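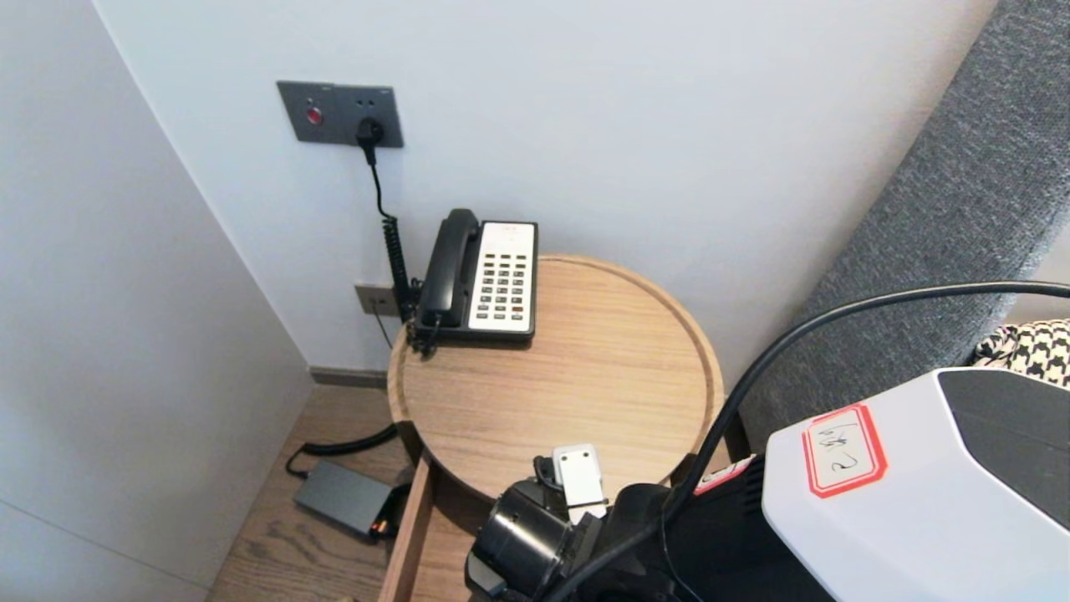
The bedside corner at Ulham, phone on the table, arm on its way in.

Robots: the handset job, where we've got to

Quick one this month as half the group is packing for Hargate and I'm writing this between runs. Several of you asked after the last newsletter what the bedside work is for and whether the new method does anything. Short answers: fetching, pressing and putting back. And yes, mostly.

Longer answer follows.

The task. A corded desk phone on a small round table beside a bed. Robot has to reach in, take the handset, lift it, hold it, put it back so the line is closed. Sounds dull. It is the hardest thing in the room. A cup stays a cup when you pick it up, but a handset is tied to its base by a springy cord, and the cord pulls differently depending on how it's lying. The one in the corner spends most of its life in a tangle by the base. We leave it that way. Ezequiel Carrasco wanted it combed out before every run and lost the vote.

Then the table. Raised rim all the way round, so the gripper can't come in flat and low. It has to come up and over, and the phone sits well back towards the wall, so by the time you're over the rim you haven't much room left behind. Add the headboard on one side and you get a fairly narrow way in. Most of our early failures were the rim. A few were the wall.

What we did before. Skistero, for those who joined since spring, is our learning code. It watches a person steering the arm through the job and copies them. Give it enough goes and it gets quite good at that one phone in that one place. Shift the table a hand's width and it falls apart. It had learnt where to go, and hardly anything about what touching things is like.

The change. Evaristo Monti's idea, and he's been on about it for ages so credit where due. We now keep the slips. When the person steering makes a mess of it, knocks the rim, gets hold of the cord by mistake, drops the handset skew, we used to bin that run. Now we keep it and mark the moment it went wrong, and the few seconds after where they sort it out. The sorting out gets trained on twice as heavily as the rest. Evaristo calls the whole thing Fang, no idea why, and it has stuck.

So Skistero learns the job and Fang learns the getting out of trouble. Same network underneath, there is no switch between the two. People keep asking that.

Numbers. We had 996 recorded runs in the pool by the time training was frozen in October, good and bad together. Same pool for both versions, except that the old version only sees the clean ones. Then 25 test runs each, handset starting on its base, table nudged between goes.

Old version: got the handset back on properly in 9 of its 25.
With Fang: 19 of 25.

I know, 25 isn't many. Each go has to be reset by hand and the cord thrown back in a heap, and we only have the room until teatime. Bigger test is planned, see below. But the gap is wide enough that I'd be surprised to see it vanish.

More interesting than the score, to me anyway, is how it fails now. The old one would miss the handset and carry on regardless, lifting nothing, holding nothing, setting nothing down with great care. The Fang version stops, backs off a bit, has another go. Sometimes three or four goes. Slow to watch. In 2 of the tests it kept trying until we ran out the clock, and those are counted as fails, though Evaristo is still grumbling about it.

The other four fails were all the putting back. Handset ends up resting half on, half off, looks fine from above, line still open. The head camera can't tell and frankly neither can I without bending down. We'd like the robot to check, either by a light press on the handset afterwards or by listening for the tone. Press is easier. Listening is more fun. Ezequiel is doing the press.

Things that did not help, so you needn't try them:

Slowing the whole arm down. Fewer knocks on the rim, but the cord had longer to pull and the handset swung more.

Training on the recoveries only. Total disaster. It went looking for trouble to get out of. Would knock the rim gently and then recover from it beautifully.

Marking the slips automatically from the motor currents. Catches the hard bumps and misses the cord snags completly. Hand marking it is, for now. Takes a person most of a morning per batch and the coffee bill reflects this.

One historical note. Somebody turned up a clipping from 1957 in the Hargate library, pinned by the kettle now, promising a mechanical butler that would answer the telephone for you. We're behind schedule.

Next. The bigger test is at Hargate, different room, different table, and a phone the system has never seen. No retraining allowed, that's the rule we've set ourselves. I expect the score to drop a fair bit and will print it here whatever it is. After that the keypad, one button at a time. The buttons are small and the gripper is not, so no promises.

We are also short of people to steer. No experience needed, in fact the new starters are giving us the most useful slips. Sessions are Wednesday from 10, at Ulham, takes ten minutes to get the hang of the controls. Put your name on the sheet by the door or just catch Ezequiel. Mind the cables on the floor by the bed please.

The marked-up runs will go on the shared drive once we've agreed how to name the files, wich is its own saga. If you want them sooner for your own arm, ask Evaristo and he'll copy you a batch. Write-up is half drafted. The results section is the half that's missing.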